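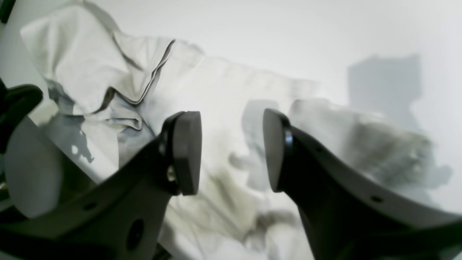

Wie weit soll der Greifer vor dem ersten Schließversuch geöffnet sein?
Ganz, also bis zum mechanischen Anschlag; der Nullpunkt wird erst danach in Schritt 6 gesetzt.

Abschnitt 4: Greiferfinger montieren und abgleichen
Stand: Juli, bearbeitet von Dragica Radonjić

Suchbegriff eingeben Suchen Alle Kapitel

Der Abschnitt gilt für den Arm in der Werkstatt Gravwood mit Parallelgreifer Hovland und Steuerplatine Jokgate. Wer den Arm zu Hause mit einem anderen Netzteil betreibt, liest vorher Abschnitt 2.3 (Spannungsversorgung). Die Handgelenkskamera bleibt während der gesamten Arbeit montiert, ihr Kabel wird nicht abgezogen.

Benötigt werden: Innensechskantschlüssel 2 mm, Kreuzschlitzschraubendreher PH1, Fühlerlehre, Isopropanol, fusselfreies Tuch, mittelfeste Schraubensicherung, ein Baumwolltuch als Prüfobjekt.

VORSICHT – Quetschgefahr. Die Finger schließen nach dem Einschalten unter Umständen ohne Ankündigung. Netzteil ausschalten und Stecker ziehen, bevor in den Greiferbereich gegriffen wird. Der Taster an der Frontplatte trennt nur die Logik, die Endstufen bleiben unter Spannung.

4.1 Finger und Polster

1. Arm in Parkstellung fahren, Netzteil ausschalten, 30 Sekunden warten.

2. Linken Finger auf den Schlitten setzen. Die Bohrungen im Fingerkörper müssen mit den Gewinden im Schlitten fluchten. Schrauben zunächst nur handfest eindrehen.

3. Rechten Finger spiegelbildlich ansetzen. Die Finger sind nicht austauschbar; die Kennzeichnung L bzw. R befindet sich auf der Innenseite am Fuß.

4. Auflageflächen an den Fingerspitzen mit Isopropanol reinigen und ablüften lassen. Runde Polster aufsetzen und verschrauben. Schraubensicherung sparsam verwenden, sie greift den Gummi an.

Hinweis: Der Schraubenkopf darf nicht über die Polsterfläche hinausragen. Andernfalls verhakt er sich in Stoffen und zieht Fäden.

5. Finger von Hand zusammenschieben, bis die Polster sich berühren. Die Flächen müssen parallel anliegen. Spalt oben und unten mit der Fühlerlehre prüfen. Zulässig sind 0,2 mm. Danach die Fußschrauben über Kreuz festziehen und nochmals messen – beim Festziehen wandert der rechte Finger gern etwas nach außen.

4.2 Nullpunkt setzen

6. Finger bis zum Anschlag auseinanderschieben. Netzteil einschalten und in der Konsole den Befehl

grip home --open

eingeben. Die Steuerung speichert die aktuelle Stellung als »offen«.

7. Mit dem Befehl

grip close --slow

langsam schließen. Der Encoderwert bei Kontakt der Polster wird in der Konsole angezeigt. Am Arm in Gravwood beträgt er 2194. Abweichungen bis 24 Schritte sind ohne Bedeutung. Bei größerer Abweichung Schritt 5 wiederholen.

8. Wert in die Datei gripper.conf unter contact_pos eintragen und die Steuerung neu starten. Ohne Neustart wird weiter der alte Wert verwendet.

Hinweis: Nach jedem Firmware-Update ist contact_pos zu kontrollieren. Version 1.7 hat den Eintrag kommentarlos auf 1000 zurückgesetzt.

4.3 Griffprobe mit Stoff

9. Tuch locker auf die Arbeitsfläche legen, nicht glattstreichen. Es sollen Falten stehen, die zwischen die geöffneten Polster passen. Ein glatt liegendes Tuch lässt sich mit diesem Greifer nicht zuverlässig aufnehmen.

10. Arm über eine Falte fahren und im Handbetrieb absenken. Beide Polster sollen im Kamerabild auf gleicher Höhe liegen. Liegt ein Polster sichtbar höher, ist das Handgelenk verdreht (siehe Abschnitt 3.5).

11. Mit der niedrigsten Kraftstufe schließen und das Tuch langsam anheben. Rutscht der Stoff, die Kraft um eine Stufe erhöhen. Über Stufe 4 nicht hinausgehen; der Servo wird sonst im Haltebetrieb zu warm.

12. Tuch ablegen, Greifer öffnen und die Polster auf Fusseln prüfen.

Hinweis zur Beleuchtung: Vor einer weißen Wand regelt die Kamera herunter, und die dunklen Finger verlieren im Bild ihre Zeichnung. Für den Handbetrieb reicht das aus. Für die Faltenerkennung in Abschnitt 6 die Belichtung fest einstellen und den Wert im Werkstattbuch notieren. Ein weißes Tuch ist der ungünstigste Fall – graue oder farbige Stoffe sind für die ersten Versuche besser geeignet.

4.4 Störungen

Greifer brummt in geschlossener Stellung: contact_pos ist zu hoch eingetragen. Wert in Zehnerschritten verringern.

Nur ein Finger bewegt sich: Mitnehmer am Schlitten lose. Netzteil ausschalten, Abdeckung abnehmen, Madenschraube nachziehen.

Polster dreht sich unter Last: Schraube nachziehen. Ausgeschlagene Polster ersetzen, Ersatz liegt in der Bunance-Box im Regal über der Drehbank.

Weiter mit Abschnitt 5: Kabelführung am Unterarm

Kontakt: Werkstatt Gravwood, Arbeitsgruppe Arm | © Werkstatt Gravwood | Nach oben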